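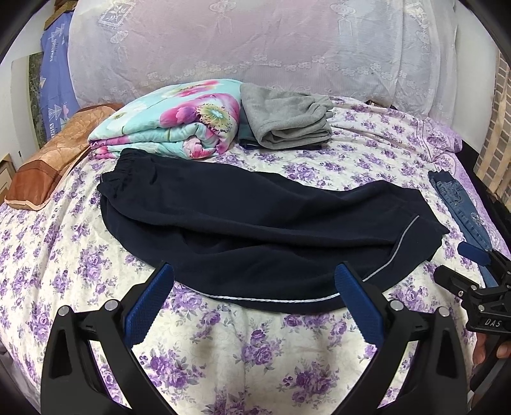

How do you all fold track pants so they stay folded in a drawer? I've been doing laundry for a family of big soccer players and I swear I own more navy track pants than plates. I fold on the bed, because the dresser top is full and the ironing board is a joke. The pair I started with today has the thin white piping down the leg and a gathered elastic waist, and it's the waist that gets me every time. One side puffs up, the legs slide off each other, and by the weekend the whole drawer looks like somebody dug through it (somebody did, but still). Do I line up the seams? The waistband? The hems? I also don't want a hard crease down the front, my son complains it looks like dress pants.

Posted by Tistum, 2020-08-13
Viewed 164 times

Julián Llorente
Go by the hems and forget the waist! Elastic never lies flat, so if you match that first you're chasing it all the way down.
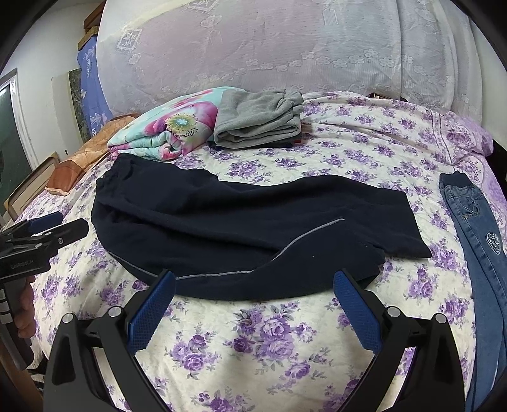 My own routine starts with one lengthwise fold, leg on leg, and I don't touch anything else until that part looks decent. Navy is nice for this if there's a lighter line of piping on it, because you get something to steer by - if it wanders off into an S-curve toward the leg end, the fabric is twisted under there. Same goes for a second leg that's bunched and tucked under near the hem. Pull that one out by the cuff, give it a little shake, and lay it back down. Then smooth from the waist to the hems with your forearm, fold the crotch point in so you have a straight edge, and bring the hems up to just under the elastic. Fold in half once more and stand it up in the drawer, waistband down. No hard crease, because you're only pressing with your arm. Oh, and check for lint while it's flat, dark pants pick up everything.

Jameris
I just roll mine. Takes two seconds.

Ákos Vörös
Rolling works if the drawer is deep, mine isn't, so they pop open. I do what Julián does, except I fold in thirds at the end. Smaller bundle, and it fits next to the T-shirts. If the fabric is the slippery kind, put them in a shoebox inside the drawer so they hold each other up.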